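Everything has an address: Margit Kozma on tidying a house with toys in it

Margit Kozma started her small company, Flirkano, in the back part of a former bicycle shop. She visits families in their homes and helps them to put their things in order. Most of her customers have young children, and most of them call her when they already bought too many boxes. I met her on a Friday, and we talked for a long time over tea that neither of us finished.

I asked her first what she sees when she enters a house. She answered that she looks at the floor of the living room, and after that she looks under the sofa.

"Under the sofa is the true storage of the family," she said. "The parents show me a beautiful shelf. Then I go down on my knees and I find the animals, the socks, the puzzle pieces. I do not judge. In my own home it was the same."

Her method is quite simple, and she is a little shy to call it a method. Each kind of thing gets one bin, and each bin gets one place. The bin must be low enough that the child can look into it while standing. She does not like lids for children under five. A lid, she explained, asks for two hands and some patience, and in the evening there is not much of the second.

She prefers plain bins with smooth walls. Baskets are prettier, she admits, but crumbs and hair stay in them, and the soft toys get caught. A smooth bin can be wiped with a cloth in one minute. She likes also when there is an opening for the fingers, so that a child can pull the bin from the shelf alone.

The company's most difficult job was a house with 77 soft toys. The family knew the number, as the older daughter had written all of them in a notebook, with names. Margit did not ask her to give any away on the first day.

"I asked her only who is sleeping near whom," she said. "She made groups. The bears did not want to be with the rabbits, this was very clear. At the end we had a group that she herself did not care about, and these went to her cousin. If I had started with the question what can go, she would have cried, and her mother would have cried also."

Her colleague Jarosław Ostrowski, who joined us later, has a different opinion about this. He worked before in the warehouse of Karport, and he believes in numbers. In his view a child's room should have 14 bins at most, and when they are full, they are full. Margit laughed when he said it. They have this discussion often, it seems, and the customers get something in the middle.

Jarosław told me how he practices with children. He takes one bin and one toy to the table and they put it in and take it out, many times, as a game. Only after this they go to the shelf. "When you begin with the whole room, the child sees a mountain," he said. "With one toy there is no mountain. You can do it in front of breakfast."

I wanted to know about labels. Margit uses small drawings for the little ones and words when they begin to read. She once paid 55 for a label machine, and she told me with some regret that she used it mainly for her own spices. Paper and tape do the same work, and the child can draw the label, which makes the bin more respected.

About color they agree with each other. Both choose white or clear bins, so that the toys give the color. A bright toy on a white bottom can be found fast, also in the evening when the lamp is weak. Colored bins look happy in the shop, but Jarosław finds that a green dinosaur in a green box is lost for months.

The families from the Anduvik street, where Flirkano has many customers, now exchange bins between themselves when the children grow. Margit is pleased with this. She has never sold bins and does not want to start, even though a shop named Baran asked her two times.

Before I left, I asked what I should do in my own home, where a boy of four lives and where I step on something each morning. She told me to choose one bin tonight and put into it only his favorite.

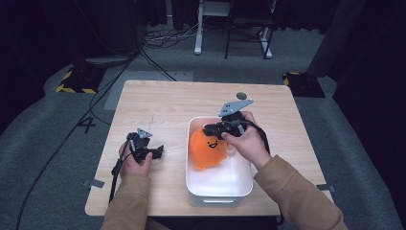
"And let him choose the place where it stands," she added. "Maybe it will be a foolish place. Leave it there until October, and then ask him again."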